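Teaching by Hand at Inholm

Most of the demonstrations recorded at Inholm are of cloth: folding it, turning it over, moving it from one side of a table to the other. The lab's lead for teleoperation has a plain explanation for the choice. "Rigid parts hide bad teaching," she says. "Cloth shows every hesitation."

Inholm began with kinesthetic teaching, in which the operator takes hold of the arm and pushes it through the motion. That lasted 3 months. "The joint data was fine. The wrist video was full of the operator's sleeves, and the policy never gets to see a sleeve when it runs." The group now drives the arms through a leader device called Irska, a smaller arm with the same joint layout and a trigger for the gripper.

Remote control brought its own trouble. An operator on Irska feels no contact force, so new people close the gripper too early or too high. "They look at the outline of the fabric. We want them looking at the gap between the fingers." Training takes 8 sessions, the first two without any recording.

The current set, Shabalala, holds 159 demonstrations of a single task: pinch a dark cloth, lift, lay it down folded. She threw out 9 of them on Friday. In each, the operator had paused with the fabric pinched and then corrected the wrist. "A pause is a label too. The model learns to stop there — and then it has no reason to start again."

Asked about dark fabric on a wooden table, she concedes that depth estimates on black material are poor. The policy is trained on color images and joint positions only. A lighter cloth would be easier, and she plans to add one after the dark set is closed.

Her advice to groups starting out is to keep the wrist view in front of the operator at all times. "If you can't do the task from that view, don't expect the policy to."

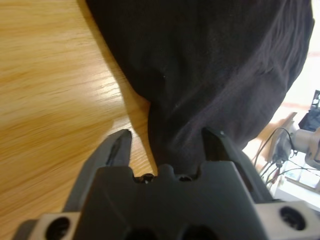
The next set will be recorded at Stanholm, on a second arm with the same gripper, with the operators switching places halfway through each session.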